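Folding gallery: garments and linens, Taralham workroom

Updated 2022-12-16

The entries on this page record how common household textiles are folded at the Taralham workroom. The notes cover the fold used, the order of steps, and any point where the fabric tends to shift. They are meant to be read next to the Prorell folding chart, which gives the finished sizes for each shelf. Where the chart and a note disagree, use the chart for size and the note for method.

All work is done on a flat table at standing height. A hard, smooth top is preferred, as padded covers grip knit fabric and leave drag marks. Items are brought to the table clean and fully dry. Buttons are closed before folding. Zippers are closed except on jackets, where the lower third is left open so the hem can lie flat.

## Terms used

**Lengthwise fold:** one long side is brought over the other. The item keeps its full length and loses half its width.

**Cross fold:** one short end is brought over the other. The item keeps its width and loses half its length.

**Block:** the finished shape, ready for the shelf.

**Loose side:** the side of the block where separate edges show. It faces the back of the shelf in all cases.

## Flat items

### Dish towels

One lengthwise fold, then 2 cross folds. The label goes inside on the first fold. Waffle weave stretches along the length, so the towel is patted into shape before the second step and not pulled.

### Pillowcases

One lengthwise fold, then cross folds to chart size. The open end is folded in first. This traps less air, and the block stays low in the stack.

### Bath towels

Folded in thirds lengthwise, then crosswise to fit. Borders with a tighter weave will pucker after washing. The pucker is left alone, and the block is squared from the plain section.

### Fitted sheets

Corners are nested in pairs, then all four together. The elastic edge is turned in to make a straight side. Kundeteo shelving is shallow, so the final fold is in quarters. Deeper shelves can take thirds.

## Garments

### T-shirts

Placed face down. Each side is turned in to the same distance from the collar, with sleeves turned back on themselves. The hem comes up short of the collar, and the block is folded once more.

### Sweaters

Same order as T-shirts, with arms laid straight down the back. Heavy knits are not hung at any stage. Ribbed hems are kept out of the last fold line.

### Pajama pants and light trousers

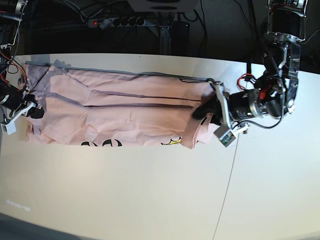
Pale pink, most likely pajama pants, laid out along a white tabletop and held at both ends. Soft creases run along the length, and part of a printed design shows at the bottom edge, with a small yellow crown-like shape.

### Jeans

One leg over the other, with the seat point tucked in to give a straight edge. Cross folds start from the hem. Thick side seams are offset by a finger width so that they do not stack.

### Socks

Laid flat in pairs, heel to heel, and folded in thirds. Cuffs are not turned over, as this wears out the elastic.

## Storage notes

Blocks are stacked by width, widest at the bottom. The Perić bins hold socks and other small items only. Shelf labels give the item type first and the size second. Stacks are rotated each July, when the lowest blocks are opened, refolded along a different line, and returned to the top.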